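Mahuika Relief Fund
Progress report to the Felik Foundation, second half of the grant year

Dear friends at Felik,

Thank you, once again, for your patience while we pulled this together. We had hoped to have it with you by May, but the second shipment took longer to clear the port than any of us had planned for, and it seemed silly to send you a report with its most important page missing. It is June now, the goods are in the storeroom at Skatodton, and we can finally tell you how your money has been spent.

You will remember that the grant was meant to do two things: supply household kits to families who had moved inland after the flooding, and keep the Hurisora clinic open through the wet months. We are very pleased to say that 2,396 kits have now been handed out. Each one held blankets, a cooking pot, soap, a water container and a tarpaulin, and after the first round of visits we added a length of rope, as so many families had asked for it. Another 1,000 kits are packed and waiting on the road to the upper villages, which was still closed to heavy vehicles at the time of writing.

The clinic has been a happier story than we dared hope when we wrote to you last. It stayed open right through the season, apart from two days when the creek came over the footbridge and the nurses couldn't get across. The mothers' group that began under the verandah has grown so much that it now meets in the school hall, and the school has been very kind about the chairs.
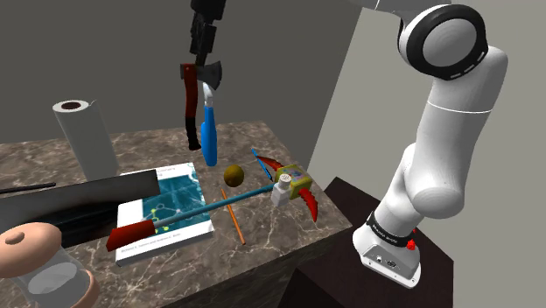 Hurisora's clinic staff replied that the opening hours mattered more to them than any new equipment, and asked whether the late session, which runs until 8 pm, could carry on after the grant ends. Families who work in the fields all day had no other time to come, they said, and they would sooner give up the morning session than lose it. We agree with them, and have moved a little of the unspent fuel money across to cover the extra wages until the end of the grant. We hope you will be comfortable with that change – it stays well within the limits in our agreement – but please do tell us if you would like it handled differently.

Not everything has gone to plan. Our list of households was out of date before we had finished printing it, and in the early weeks some families were missed while others were called twice. We now check names with the village councils the evening before each handout. It is slow work, and it has meant some long nights with a torch and a pencil, but the complaints have dropped right off. Transport also cost us more than we had budgeted, mostly for the smaller trucks we hired when the big one couldn't manage the hill past Skatodton.

Over the coming months we would like to get the waiting kits up to the villages, finish repairs to the clinic roof and sit down with the district health office about who will pay the nurses next year. Those talks have been friendly so far, though nothing is signed.

The full accounts are attached, with receipts for freight and fuel kept at our office should you wish to see them. If any of your trustees would care to visit once the road reopens, they would be most welcome, and we can promise them a bed and a good feed.

With warm thanks from all of us,
The team at Mahuika Relief Fund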